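Section 4. Loading and Care of the Block Bin

4.1 Scope

This section applies to the Drustum sloped-wall bin, part no. 658, when used with the standard set of long and short blocks. Read Section 3, Placement and Leveling, before proceeding. Keep these instructions with the bin.

4.2 Before Loading

1. Confirm that the bin is level and fully seated on its support.
2. Remove dust, chips and loose fragments from the floor with a soft brush. Brush toward the front wall.
3. Wipe the floor and all four walls with a dry cloth.
4. Inspect the lower edge of each wall for raised coating. Press down any lifted film or tape. Replace it if it will not lie flat.
5. Check each block for cracked corners. Set damaged blocks aside for return to Festovard Supply under form 116.

CAUTION: Do not use solvent cleaners or scouring pads. They will soften the coating.

4.3 Loading the Blocks

1. Place the long red blocks first. Lower each block to the floor by hand.
2. Place the short green blocks next. Adjoining blocks may touch along their long sides or at their ends.
3. Lay every block flat in a single layer. A block that leans on a sloping wall must be repositioned.
4. Blocks need not be parallel to the walls. A slight angle is acceptable. 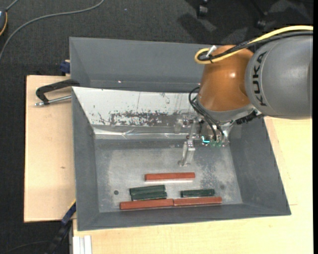 Figure 4-2. Three red and three green blocks on the bin floor.

NOTE: Scuffs, scratches and cloudy patches on the floor are surface wear and do not require repair. Small dark spots should be checked with a fingertip. If the spot is raised, clean the area again as described in 4.2.

4.4 Wear on the Walls

Chipped coating along the lower part of a wall is to be recorded on the inspection card at the first Monday check of each month. Record the wall affected and the length of the chipped band in millimeters. A band longer than 205 mm calls for recoating by a Coetzee service center. The bin may remain in use until the work is scheduled, provided that no loose flakes are present.

CAUTION: Loose flakes can have sharp edges. Wear gloves when removing them.

4.5 Emptying

1. Lift out any block that lies apart from the others.
2. Separate touching blocks before lifting. Do not pry them apart with a metal tool.
3. Return the blocks to the Wonside storage tray, long blocks on the left.
4. Brush out the bin and replace the cover, part no. 2494.

Continue to Section 5, Storage Trays and Covers.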